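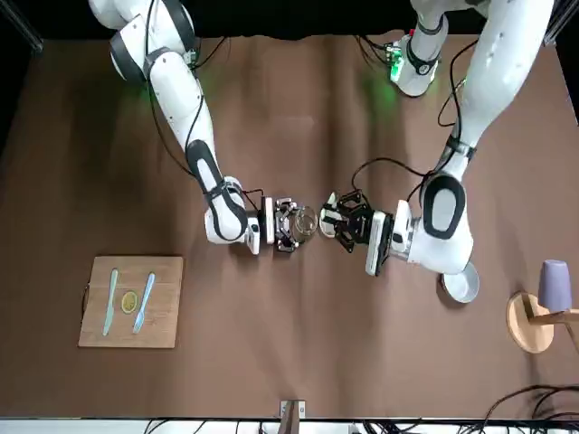
Jars, a board and one good spoon

15 May 2020

I have been going through the kitchen things one drawer at a time since April, and this week I got to the jars. I had more than I thought. Most were saved from store-bought food and a few were bought new, back when I planned to make jam and made it once.

The ones I kept are plain clear glass with a wide mouth. I can get a spoon into them and I can get my hand most of the way in to wash them. The tall narrow ones went out. They looked fine on the shelf, but the last of whatever was in them stayed there.

My favorite size holds 400 grams of oats. I had a set of Undside jars for a while that held 200, and I was filling them all the time. They are now used for seeds, cumin mostly, and one for rubber bands.

Lids are the real problem. A threaded jar lasts for years and the lid starts to smell of pickles after one batch. I soak mine overnight in water and baking soda. If they still smell in the morning I throw them away and order more from Plastier, which sells them in bags of 50. The last bag took a long time to come.

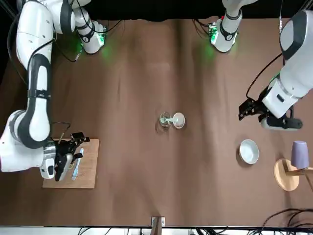
I also changed how I set up before cooking. The board goes on the left, the jars go on the right, and a cloth goes over the whole table because the top scratches easily. The cloth is brown and does not show coffee. It does wrinkle, and I have stopped ironing it.

A square board suits me better than the long one I had before. It fits in the sink flat. I oil it when it looks dull — once a month, if I remember — and stand it on its edge to dry.

For spoons I am down to 2 that I use with jars. One is metal and does for jam and honey. The other is a pale green one with a long flat handle, and it comes out whenever I am filling or scraping. A spoon that is wider than the jar is no use to anybody, so I tried every spoon in the drawer in the smallest jar and got rid of the ones that would not go in. That took ten minutes and emptied half the drawer.
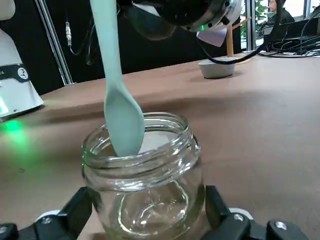 Girolitz wrote in the comments: I do the same test with spoons, but I would not give up the tall jars so fast. Spaghetti has to go somewhere. For the lids, try leaving them out in the sun for an afternoon before you throw them away. It worked on mine, except for the one that had kimchi under it.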